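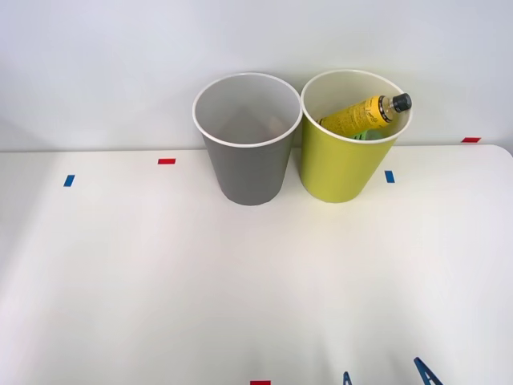 Tips for building a robot arm on a table you also need for other things

Zoriana Marchuk keeps this page for the Nolwood shared workshop. Last revised in September, after the business with the glue.

Start with the table. People come in wanting to talk about motors and leave four hours later having talked about motors, and then they bolt the arm to something with a wobble in it. Put a full glass of water on the table and lean on a corner. If the water moves, so will your gripper, and it will move more than the water did. Fold a bit of cardboard under the short leg if you must, but tape it there, or the next person to sweep will throw it out.

A white, matte top is the easiest to live with. Shiny tops throw the ceiling lights back at the camera and the software starts seeing cups that are really lamps. If your table is shiny, a sheet of matte shelf liner will fix it for very little money. Roll the liner out the night before and put books on the ends, or it will curl up and try to eat the arm.

Mark your spots with tape

Colored tape is the best tool in the building. Short strips, two colors, stuck down once and left alone. We use red and blue. Decide what each color means before you stick anything down, and write it on the wall calendar, where it will still be when you have forgotten.

Cut the strips with scissors. Torn ends lift, and a lifted end will catch a fingertip sooner or later.

Use tape that peels clean. The cheap roll from the drawer leaves a gum that picks up every crumb in the room, and rubbing alcohol on a rag takes it off, slowly. Cooking oil takes it off faster and then you have oil on your table.

When a strip gets grubby, lay the new one exactly over the old one and then pull both up and put the new one back. Yes, this sounds silly. Doing it by eye cost me an afternoon of putting things down a thumb's width to the left of where I wanted them.

Paper cups

Everyone wants to start with a mug. Start with paper cups. They are light, they come in colors, and when the arm crushes one you have lost a paper cup. Buy them in colors that are far apart. A gray one and a loud yellow-green one are hard to mix up, even for a program written late at night by somebody tired.

Keep the sleeve of spares out of the arm's reach. Ours went through 2 sleeves in the first month, mostly by squeezing.

An empty paper cup slides if you breathe on it. If you are dropping things into one, put a coin in the bottom, or a loop of tape under the base. If you are stacking cups, skip the coin.

Once a rim has been bent, retire the cup to pencil duty. A bent rim looks fine to you and the gripper will miss it all day.

Things to pick up

Small plastic bottles with a screw cap are good practice. Rinse them and let them dry with the cap off. Labels with loose corners should be glued down or peeled away entirely. A bottle that sticks out of the cup a little is a kind thing to offer a beginner's robot, as there is something to grab.

Sponges are easy and make you feel clever. Do one sponge, enjoy it, then go back to bottles.

Avoid eggs. I know you have seen a video.

Fingertips

Ours are dark blue and come to a point, printed from the Kerkirport pattern with the walls made thicker. Pointed tips get into narrow cups nicely. They also scratch, so sand the very end with 200 grit until it stops catching on a sock, and run it over an old sock to check. Do not use a good sock.

If the grip slips, wrap the inside faces with a strip cut from a rubber dish glove. One layer. I tried two and the fingers would no longer let go of anything, including me.

Check the screws at the start of every session. The little driver lives on a string by the door. It was on a string because it kept leaving, and then the string left too, so now it is a chain.

Wires and software

Tie the cable along the arm with a soft loop at each joint, big enough to get a finger through. Move the arm by hand through its whole reach before you power it. Anything that goes tight will come loose later, and at a worse time.

We run Drinotard, which is free and has a manual to match. Save your settings under a new name each time. The shop computer once held 1467 files called final, and I would like the space back.

Keep one hand near the off switch when you try a new motion, and run it slowly the first time. Slow feels foolish. So does picking plastic out of your sleeve.

Packing up

Park the arm in its folded position, then cut the power. In the other order, it lies down by itself and does not look where.

Wipe the table with a damp cloth, going around the tape, never across it. Cups go upside down on the shelf. The Polishchuk power supply goes in the blue bin with its lead wrapped loosely, and please do not wrap it tight like a garden hose. It has been repaired twice already and I am running out of lead.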